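Frequently Asked Questions: Jamerik Cask Ownership

Last reviewed in August by Alaric Alcantara, warehouse and bond records.

These answers apply to private owners of full casks held at the Jamerik rum warehouse. They do not apply to bottle reservations or to shares in the Sillomau blend, which have separate terms.

What do I own when I buy a cask?

You own the spirit and the wood it is stored in. The cask number, fill date, still type, fill volume and fill strength are printed on the ownership certificate. You do not own the rack position, and we may move a cask within the warehouse without notice. A move to a different building is always confirmed in writing.

Ownership does not include the right to use the distillery name on a label. See "What can I put on the label?" further down.

What cask sizes are available?

Two sizes are filled for private owners: 115 liters and 200 liters. Both are American oak that previously held bourbon. The smaller cask has more wood surface for each liter of rum, so color and tannin build up faster. We recommend sampling it every six months after the second year. The larger size can be sampled once a year.

What strength is the rum when it goes in?

Pot still rum is filled at 65 percent alcohol by volume. Column still rum is filled at 68 percent. We do not fill at other strengths for private owners.

Why is the strength on my sample different from the strength on my certificate?

Water and alcohol both pass through the wood, at rates that depend on temperature and humidity. In our main warehouse the air is fairly dry and the strength tends to hold or rise a little. On the lower floor, where the air is more humid, it tends to fall. A change of one or two points in either direction over several years is normal.

How much rum will I lose to evaporation?

Losses depend on the cask, the floor and the length of storage. Expect a higher rate than you may have read about for whisky in cool climates. We regauge every private cask in its third year and every two years after that, and the result is sent to the owner. A regauge outside that schedule can be requested for a fee.

We do not top up private casks. Casks that leak are repaired on the rack where possible. If a repair is not possible, the contents are moved to a sound cask of the same type and the certificate is reissued.

Can I request a sample?

Yes. One sample of 100 milliliters per year is included with storage. Requests go to Clyde Ruiz-Ortega at the sample desk and must quote the cask number. Samples are drawn on the first working day of the month, before 11 a.m., and are sent at cask strength without filtering. Small black specks are char from the inside of the cask and will settle if the bottle is left standing overnight.

Can I visit my cask?

Yes, from the end of the second year. Visits must be booked at least three weeks ahead with Juniper Kapoor. A cask on an upper rack will be brought down only if the visit includes a sample draw. Otherwise you will see it in place.

Visitors must wear closed shoes. Phones and other electronic devices are left at the gate. Anyone taking part in a draw must wash their hands first and must not be wearing perfume or hand cream, as both interfere with nosing.

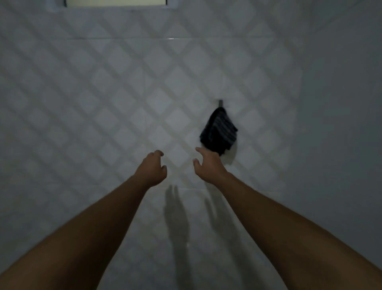
Can I move my rum into a different type of cask?

Finishing is available after the fourth year. We keep a small stock of sherry, Madeira and red wine casks, and the list changes with supply. The finishing cask is charged at cost plus a fixed transfer fee. Some loss occurs at transfer, usually a liter or two that stays in the old wood.

We do not accept casks supplied by owners. There have been too many with sulfur problems.

What does storage cost?

The first five years are included in the purchase price, along with insurance at replacement value. After that, storage is invoiced yearly in advance. The current rate is $294 per cask for either size. An account unpaid for 12 months is handled under section 2 of the storage agreement.

When should I bottle?

That is for the owner to decide. Column still rum in the smaller cask is often ready at four to six years and can become woody after eight. Pot still rum in the larger cask usually needs longer. If you want an opinion, Latrice Fitzsimmons, our blender, will nose a current sample and send short written notes. The service is free once during the life of the cask.

Is there a minimum strength for bottling?

Yes, 40 percent. If a regauge shows a cask below 45 percent we contact the owner and recommend bottling within the year. Once the rum drops under 40 percent it can no longer be sold or labeled as rum in most markets.

What can I put on the label?

You may state the type of still, the fill and bottling dates, the cask number and the strength. You may also use the words "distilled and matured at Jamerik" in plain type. The logo and the Tolentino estate name are reserved. Artwork must be approved before printing - please allow ten working days.

Are sugar, color or flavoring added?

Not to private casks. Rum is bottled as it comes from the wood, with water added only if the owner asks for a lower strength. Chill filtering is optional and off by default. Without it, rum bottled below 46 percent may turn hazy when cold. The haze is harmless and clears at room temperature.

Can I sell my cask?

Casks can be transferred to another private owner using the transfer form. Both parties must sign, and the new owner must accept the storage agreement. We do not act as a broker, set prices or keep a list of buyers. A cask is not offered as an investment and we give no forecast of its future value.

Who pays duty and tax?

The owner. Rum in bond has no duty paid on it. Duty becomes due when the bottles are released, at the rate in force on that date, and is worked out on the alcohol content.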